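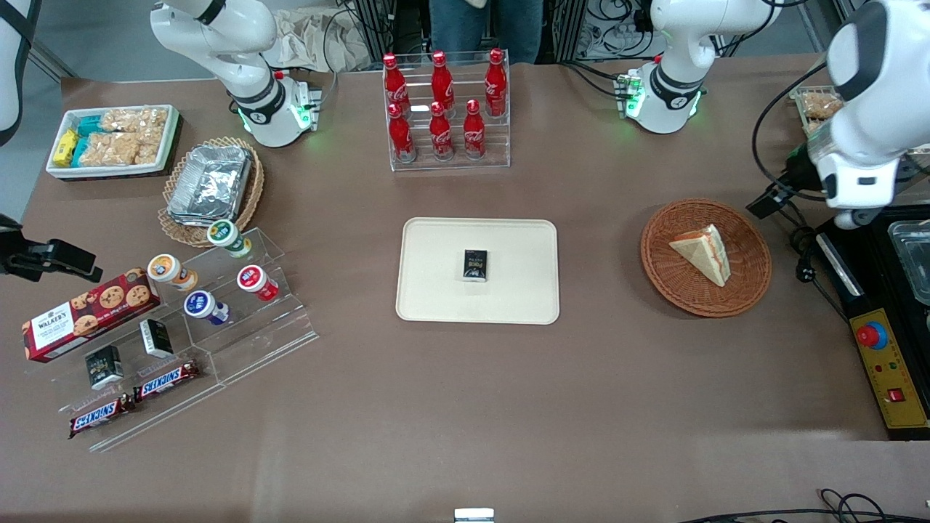 Ticket 3715
Opened 30/11/2018 by Bontu Wako
Subject: Snack table, bottle rack and cake basket
Status: Open, waiting on reply

Hello Bethel, and thank you again for picking up the phone yesterday when I was in such a muddle! You asked me to put everything in writing, so I'll try to be tidy about it.

The clear two-tier rack for the Coca-Cola is the one we ordered from Vovley. It rocked when I first stood it on the brown table cover, and I found a fold under one of the back feet. I smoothed the cover out and loaded the back row first, then the front, and I was much happier with it after that. Please leave it toward the back of the table, where people won't knock it with their sleeves.

My real trouble is the cake. A slice in the round wicker basket wants to lie on its side, and I worry about jam getting into the weave (my mother had a basket ruined that way, and we never got the stain out). Do you have any of those paper liners left from April? I looked in the Goossens cupboard and found only 2, both torn.

Reply from Bethel Tesfamariam
Hi Bontu, no muddle at all, it was lovely to hear from you! There's a pack of 10 liners in the drawer under the Brametti kettle, and you're welcome to the lot. They're a bit wide for that basket, so fold the edge under.

I'd keep the foil containers in their own basket near the snack tray, and please don't stack anything on top of the lids, they dent if you so much as look at them. The cream tray can stay in the middle with the little black box on it for now. I still need to ask Cutska whether they want it moved over by the puffed snacks, and I'll add a note on this ticket when they answer.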